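The Ferry to Drerach

So my aunt left me a boat. Well, half a boat - the other half belonged to the town of Irnell, and the town wanted it back.

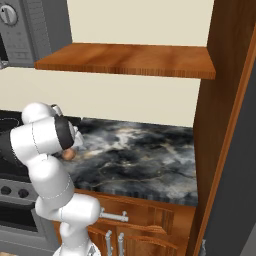

I'd been on it maybe twice as a kid. It was the old Drerach ferry, seven cars if everybody parked nicely, and it smelled like diesel and oranges. My aunt ran it until the bridge went in and then she just kept running it, mostly for the birds I think, and for the one guy who was scared of bridges.

The letter came from Gourlay, the lawyers over the bakery. They'd pay me $695 for my half. I called them up and asked if that was a typo and the woman said no, hon, that's with the anchor.

I drove up in May to sign. I had the pen and everything! But I was early, so I walked down to the dock, and there was the guy. He had to be eighty by then. He was standing at the ramp with a grocery bag, looking across at Drerach like it owed him money.

"You're late," he said.

I told him I wasn't the ferry. He looked at my face for a while (I have my aunt's nose, everyone in my family has my aunt's nose) and then he walked past me, got on the boat and sat down on the bench.

I didn't know how to drive a ferry. I want that on the record. I knew there was a key under the life vests, because there had always been a key under the life vests, and I figured I'd look for it, just to be polite.

It was still there, on the same piece of green string. He'd already started peeling an orange.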